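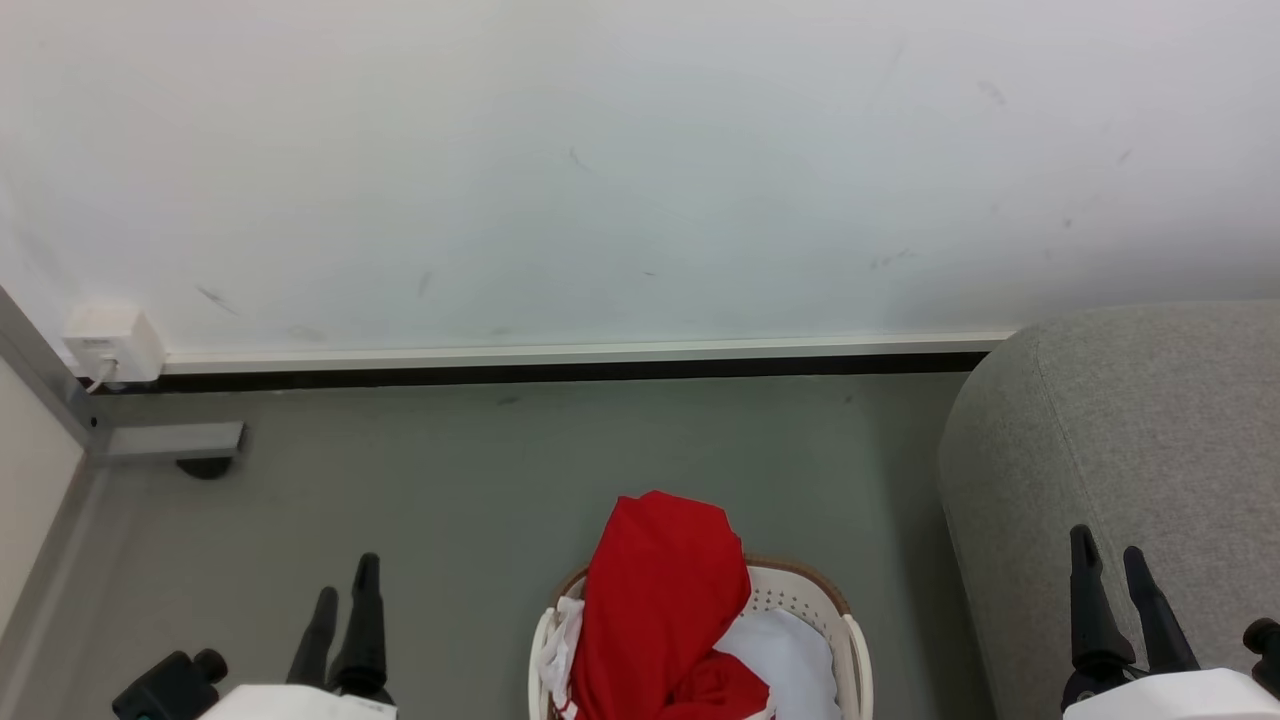
Lounge corner, wall and skirting – 05/09/2025

I finally gave the corner by the gray seat a proper look this morning, which I have been promising Aitana I would do for longer than I care to admit. I came in early with a coffee and the intention of spending ten minutes on it, and of course the coffee was finished and the ten minutes long gone before I had even decided what to do about the wall.

The marks first. There are four worth bothering with: the short diagonal one just above the baseboard on the left, the thin gray smudge higher up, a faint one toward the right, and the slanted one on the upper right. The lighter gray blotches in between I am inclined to leave alone for now. They hardly show unless you go looking, and the wall is a bit uneven there anyway, so anything I do to them may well end up more noticeable than they are.

Plan is to start gently with a damp cloth and a drop of dish soap, working from the outside of each mark inward. Maximiliano swears by the melamine sponge and he is probably right for the smudge, but I remember what it did to the paint in the hallway last November (a shiny patch the size of a saucer, still there if the light is low). So: cloth first, sponge second, and a small test down low near the trim before anyone gets enthusiastic with it. If the diagonal one doesn't shift, it gets touched up. There should be half a can of the Pududik white left on the paint shelf – the matte one, please, and stir it for a good long while. It settles badly.

Keep the wet cloth well away from the socket box at the far left. Unplug the white cable before wiping anywhere near it, and when it goes back in, let it hang in the same easy curve and don't tuck it down tight behind the trim. I would also like a cable clip there one day. I wrote that in the last notebook too, I think.

The cream trim and the black baseboard only want dusting. A dry brush along the top edge of the trim, then the vacuum with the narrow nozzle. The trim carries on toward the seat, so the seat has to come out a little to do that end properly. Lift it, don't drag it. It takes two people to do this without grumbling, and I would like the woven cover to stay as nice as it is. Lint roller afterward, going with the fabric.

Floor last, as always. One small dark speck near the baseboard to pick at with a plastic scraper, then a mop that has been wrung out well. Go carefully around the round foot under the metal frame, and leave it set exactly where it is. Aitana spent most of an afternoon getting that level and I am not going to be the one who explains it to her.

The laundry basket can move onto the seat while the floor is being done, and then straight back.

Still to do:
Find the Pududik can and check it hasn't skinned over
Ask Maximiliano where the plastic scraper went
2 new cloths, the old ones are past saving
Cable clip (again)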